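Work Organisation and Automation
Unit 4: Handling tasks and the people who do them
Course handout. Instructor: Ekrem Kılıçarslan

Read before the seminar. The case material is drawn from the packing floor at Furley, a gift and stationery distributor that introduced robot arms at its bagging benches in May. The equipment was installed by Suominen. Earlier units dealt with fixed automation (conveyors, labellers, case sealers). This unit deals with tasks where the item changes shape when it is touched.

4.1 The task before automation

A packer at Furley received an order tote, opened a paper bag of the right size, filled it, squared the top edges, set the handles upright and moved the bag to the outgoing shelf. The job description had one line for all of this: "bag and present". Packers were measured on bags per shift and on returns marked as damaged packaging.

The one-line description matters. When Suominen's engineers asked for the work instruction, they were given that line and a size chart. Everything else they needed had to be got by watching packers and asking them to slow down. The first list of sub-tasks drawn up this way had 33 entries. Several of them were unknown to the shift supervisors, who had not packed regularly for years.

Term: tacit step. An action that a worker performs every cycle and that appears in no written instruction. Example from the Furley list: running a thumb along the side fold to find out if the bag has been glued slightly off square. A packer does this while reaching for the next item and does not count it as work.

4.2 Why paper bags are hard

Rigid cartons have a known shape. If the position of one corner is known, the rest can be calculated. A paper bag does not behave this way, for the following reasons.

a) The panels bend under light pressure, so gripping the bag moves the part that was to be gripped.
b) Rope handles fall in a different position each time the bag is set down. A handle lying across a panel can be caught by a finger intended for the paper.
c) Printed and plain panels reflect light differently. A vision system tuned on one print may do worse on the next season's design.
d) Creases from flat storage look much like edges to a camera.

The usual answer is to grip at a fold, where the paper is doubled in stiffness by its own geometry and an edge is available to pinch. Packers at Furley do the same with finger and thumb, and had never been told to. The grip point used by the arms was taken directly from them.

Force is the second parameter. Too little and the bag slips during the turn. Too much and the fold is marked, and on a gift item that is a return. The setting at Furley was changed several times in the first weeks, mostly on the advice of packers looking at finished bags under the bench lamp.

4.3 Allocation of work after installation

The arms took over picking up the bag, turning it and placing it. People kept filling, final inspection and anything classed as an exception. Exceptions include torn handles, bags stuck together, wrong size in the stack, and items that stand higher than the bag.

The plan assumed that exceptions would be rare enough for one person to cover four benches. In the first full month 131 exceptions were logged on the busiest bench alone. Two points should be noted about the figure. First, the log counted only events where the arm stopped and called for help. Bags straightened by a passing packer were not entered. Second, the number depended heavily on which supplier's bags were loaded, and that was decided by purchasing, a department with no part in the project.

Term: residual work. What is left for people once the automated portion has been removed. Residual work is seldom a smaller version of the old job. It tends to be made up of the least regular parts of it, and arrives at times the worker does not choose.

4.4 What changed for the packers

Pace. Before, a packer could work quickly for an hour and ease off later. With the arms in place the bench has a set cycle, and the person filling works to it. Packers reported less walking and less reaching but more standing in one position. Complaints of sore wrists went down; complaints about feet and lower back went up.

Skill. Two new duties appeared: clearing a stop, and demonstrating a grip so that the arm could be adjusted. The second was given informally to whoever was nearest. It was later recognised as a graded task with a pay supplement, after the matter was raised in a staff meeting. Students should consider why this took several months. The work was visible to everyone on the floor and was entered in no system.

Attention. The person covering exceptions spends most of the shift waiting for a call. Long periods of monitoring are tiring in a way that production figures do not show. Furley now rotates the position every 80 minutes. The interval was set by trial and has not been reviewed.

Conversation. The old benches faced each other. The new layout, required for guarding, puts people side by side with an arm between each pair. Interviews mention this more often than pay.

Supervision. Each arm records its stops to the second. The records were meant for maintenance, but a supervisor used them in one case to question how long a packer took to respond. The records have since been limited by written agreement to technical use. Compare the Skovaretti case in Unit 3, where no such limit was agreed and staff began clearing stops without pressing the call button — the log improved and the equipment did not.

4.5 Two views of the result

Management's view is that output per bench is steadier and that no positions were cut. Both statements are accurate. Seasonal hiring was reduced, however, and the people who would have been hired are not in the interview sample. An assessment that asks only those present will miss this group every time.

The packers' view is mixed. Those with long service tend to rate the new job lower than the old one. Those who came in after the change have nothing to compare it with and rate it as average. If the two groups are added together the average moves up as older staff leave, with no change in the work. Keep cohorts separate when reading survey results of this kind.

4.6 Terms for review

Tacit step; residual work; exception; grip point; cycle pace; technical-use limit; cohort effect.

4.7 Preparation for the seminar

Choose a handling task you have done yourself, paid or unpaid, and write out its sub-tasks at the level of single hand movements. One page is enough. Mark the steps you would not have listed if asked without warning. Then mark which steps you would leave to a person if the rest were automated, and describe what that person's hour would look like. Do not use cost as a criterion at this stage; it is taken up in Unit 5.

Read the Zovell chapter on job grading in the course pack, first half only. The second half deals with office work and will not be discussed.

Written work is due Saturday, December 16, 2023. Late pages are accepted up to the following class but will not be returned with comments. Groups for the seminar will be the same as for Unit 3 — anyone who has changed sections should let me know beforehand. 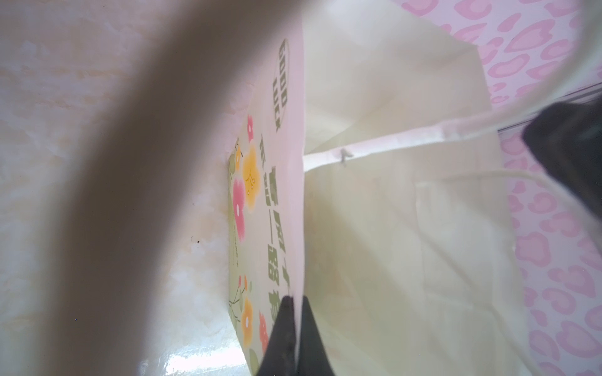

Each group should also bring one question about grip points or residual work that the Furley material leaves open. Questions on the force settings can be answered only in general terms, as the values belong to the installer.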